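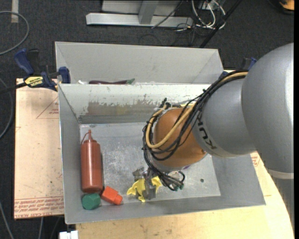
The Grukside hose fault was a recurring failure in a bin-picking cell at the Brendau workshop, in which the air supply to a robot's gripper was lost while the arm was reaching low into a metal bin. It is remembered fondly by some of the people who worked on it, and less fondly by the ones who had to crawl after the dropped parts, and it is still used at Brendau when new staff are taught how to route hoses and cables on a moving arm.

Background

The cell was set up in August for sorting small mixed objects, the sort of odds and ends that are easy for a child to pick up and surprisingly hard for a machine: blocks, bottles, scraps of soft material and so on. The control software, called Disitz, chose a spot to grip, sent the arm down, closed the gripper and carried the object to its drop point. The air hose and the cables ran along the outside of the arm and over the wrist, with enough slack left in a loop for the wrist to turn freely.

The fault

The first drop came on pick 155 of a long run. The arm lifted a bottle out of the bin, turned its wrist, and let go of it well short of the drop point. Disitz logged the pick as good, since it checked the grip only once, at the moment of lifting — a habit of the program that came in for a good deal of grumbling later on. By the end of the run there had been 19 such drops, nearly all of them with objects that had been lying close to a wall of the bin.

Suspicion fell first on the gripper itself, and two days were spent cleaning it and swapping its finger pads, which made no difference at all. Beverley Gilchrist, a technician at Owino, the firm that looked after the cell, then asked to see the arm run at a crawl with the gripper empty. On deep reaches near the wall, the slack loop of hose touched the rim of the bin and folded over on itself. The pinch was small and sprang open again as soon as the arm rose clear, so a person walking up to look at a stopped robot found a perfectly healthy hose every time.

Safety review

A part let go in mid-swing can travel a fair distance, and Gilchrist's report treated the matter as a safety fault as well as a nuisance. It also noted that staff had got into the way of reaching in to pick up dropped objects while the arm was only paused. The rule was changed so that the drives had to be switched off and locked before anyone put a hand near the bins, and the clamps holding the bins were added to the checks made before each run.

Repair

The hose was shortened and given a second tie above the wrist, and a pressure switch was fitted close to the gripper, so that a loss of air now stops the arm where it is. Disitz was changed to check the grip all the way to the drop point. A test of six hours followed with no drops. The report was last revised on 13/12/2025, when a note was added asking that the slack be measured again after any change of gripper.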